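Thu 27 February

Shear thinning of the Noltholm pastes, second batch

Carried on with the rheology from where Gemma Tindall left it. Parallel plate, gap set to 1000 microns, trimmed after lowering. Pre-shear for 60 s, rest, then the up ramp and the down ramp. Noltholm behaves as it did in October: clear yield, steep drop in viscosity, small loop between the ramps. Pradholm has a lower yield and a wider loop. I would not read much into the width until the rest time is fixed, as Gemma and I have used different values.

Tubes for both batches are on the bench. Take from the middle of the tube and discard the first squeeze, which is drier than the rest. 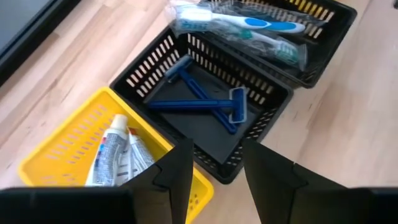
Wall slip is still the main doubt. At low stress the smooth plate gives a kink before the true yield, and the roughened plate does not. All October values below the kink should be treated as suspect. Proposed: repeat with the roughened plate at both gaps (1000 and 400 microns). If the flow curves overlap, slip is under control and the old data can be dropped.

Edge drying showed up on the long run. Torque crept upwards at constant shear rate and the rim had a skin when the plate was lifted. Solvent trap refitted, wick wetted, run repeated. Creep much reduced, though still there towards the end. Keep runs short until the seal is replaced.

Fitted Herschel-Bulkley to the down ramps only. The fit is good in the middle of the range and poor at the bottom end, as expected with slip present. Files are in the Gurnlow folder, raw and fitted kept apart.

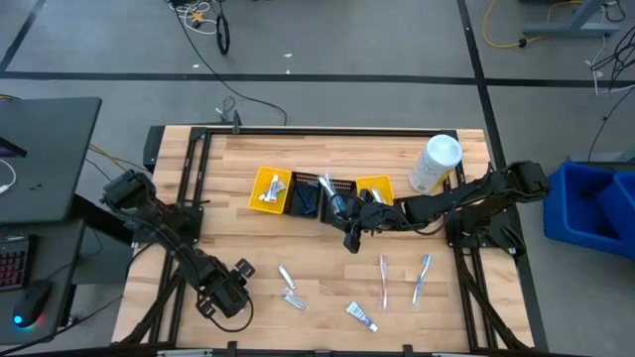 To do

Agree one rest time with Gemma and write it on the method sheet.
Order seal for the solvent trap.
Rerun Pradholm on the roughened plate, 2 repeats per gap.
Ask Stoyanova for the binder lot numbers.
Check plate temperature against the separate probe.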